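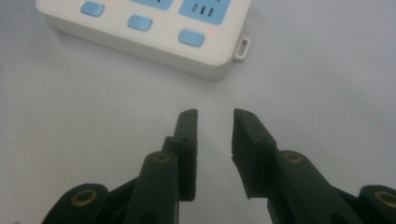
# Chapter 7: Teaching by Showing

Pick up a hand-held gripper for the first time and you will want to squeeze it right away, and you should! Open it, close it, wave it over the table, pinch the corner of your notebook. You are holding the hand of a robot without the rest of the robot attached, and everything you do with it over the next few minutes can become a lesson that a machine learns from. Look at how the two green fingertips point up toward the power strip, with a strip of bare table between them and the lowest blue switch almost straight ahead. A person holding the tool that way has already made a decision about where to come in from, probably without a moment's thought. The robot has to get that decision from somewhere, and in this chapter it gets it from you.

In Chapter 6 we wrote motions down as lists of positions. If you did the Rokton exercise at the end, you know how long that takes, and you also know what happens when a classmate bumps the table. The list is still perfect and the arm goes to the wrong place with total confidence. Showing the task gives us another way in. We perform it many times, from many starting points, record what the tool's camera saw and how the tool moved, and let a learning program find the pattern that connects the two.

## Three ways to show a task

**Guiding the arm.** You take hold of the robot itself and push it through the motion while its motors go slack. The robot feels every joint angle directly, so nothing needs translating. The trouble is your own arms and shoulders, which keep getting into the camera's view, and the fact that most arms are heavier to drag than you expect.

**Remote control.** You stand or sit away from the robot and drive it with a joystick, a headset, or a smaller copy of the arm (the small copy is called a *leader*, and the arm that obeys is the *follower*). Your body stays out of the way, and the robot is doing the real job with its real motors. You do lose your sense of touch unless the system sends forces back to your hand, and new operators tend to slow down a great deal near contact. Our teaching lab uses a leader and follower pair that we call Nidby, and you will meet it in Section 7.4.

**The hand-held gripper.** You carry the robot's hand around yourself, with a camera looking out past the fingers. No arm is needed during recording. You can collect demonstrations in a kitchen, a workshop or a hallway, and you can work nearly as quickly as you would with your own fingers. What you give up is any promise that a robot arm can follow you. Your wrist may pass happily through a pose that an arm bolted to a bench could never reach, so each recording has to be checked against the arm before it is used.

## A small task with a lot in it

Pressing a rocker switch sounds too easy to fill a chapter. Try describing it, though! The finger has to arrive over one end of the rocker, because pressing in the middle may do nothing. It has to push far enough to tip the switch and then stop. If the strip is light, a sideways push will slide it across the table, and now every position you measured is out of date. A strip with several matching switches adds another puzzle: the robot has to know which one you meant, and the picture alone can't tell it. We need to label the demonstration with the goal, or always show the same goal.

There is also the question of what to do with two fingers when the job needs one. Some people close the gripper and poke with both tips together. Others leave it open and press with a single fingertip. Either works, and a mixture of the two can confuse a simple learner badly, as it may settle on a half-closed average that matches neither. Agree on a style with your lab partner before you start recording.

## What gets recorded

A single performance of the task, from start to finish, is called an **episode**. Each episode in this chapter holds three streams:

- the camera images
- the position and tilt of the tool in space
- the width of the opening between the fingers

The streams have to share a clock. If the images lag behind the tool position, the learner will believe the finger started down before it reached the switch, and it will copy that mistake faithfully.

The MacDonald set, which you will use for the chapter project, contains 488 episodes of switch pressing. We hold back 90 of them for testing, and you should not look at those until Section 7.6. Browse the others freely. Watch a few at half speed and notice how much people vary, how one hand hovers and corrects while another comes straight down.

## Before you read on

Set any small object with a button on your desk and press the button 11 times, starting with your hand in a new place each time. Write down what stayed the same. Keep the page, as you will need it when we load your first episodes into Dorkico in the next section.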